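HELP WANTED - linen folding and sorting, Milby workroom

Posted April 2, 2020

Rundgate Linen needs folders. Part time to start, more hours if you want them by September. No experience needed, we will show you everything.

The work: cloths come up from the laundry in a heap. You take one, lay it out on the table, find the corners, smooth it, fold in half and half again, stack it. Napkins, table cloths, tea towels, some aprons. Mostly solid colors. Stained or torn ones go in the repair bin, don't fold those please!! We have had customers find them.

Last month we sent out 3,597 pieces and we are behind. Biggest orders are the Vitcombe dining hall and the Tudose banquet rooms, both want their stuff squared up and stacked same side out. Vitcombe is fussy about the hems.

Hours: mornings, 33 hours every two weeks. Can split it up if you have kids at home or another job, just tell us on the form. Tables are spaced well apart now and each folder keeps the same one for the whole shift. Wash hands coming in, wash hands after break.

You should be
- ok on your feet for most of a shift
- able to lift a full bag of linens (carts are there, use them)
- neat. Fast comes later
- on time, the van does not wait

Nice to have: ironing, mending, any hotel or restaraunt work. Driving license if you'd like to cover the van now and then.

Pay is hourly, paid every two weeks, plus lunch. Aprons provided. Closed toe shoes, no rings or bracelets, they snag.

To apply: stop by the side door at 114 Milby Road and take a form off the hook, or mail a note with your phone number and what mornings you can do. No resume needed. We call back everybody, may take a few days. Trial is one paid morning, you'll get a pile of crumpled cloths and a table and we see how you get on. 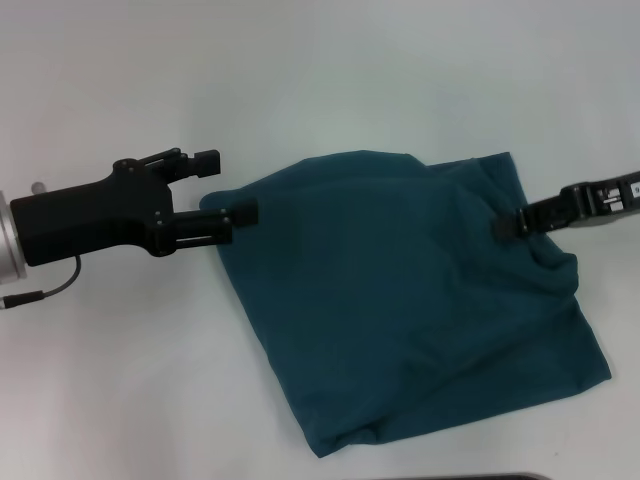 If you applied last fall and didnt hear from us, please apply again, we lost some of the forms in the move. Side door only, front is locked.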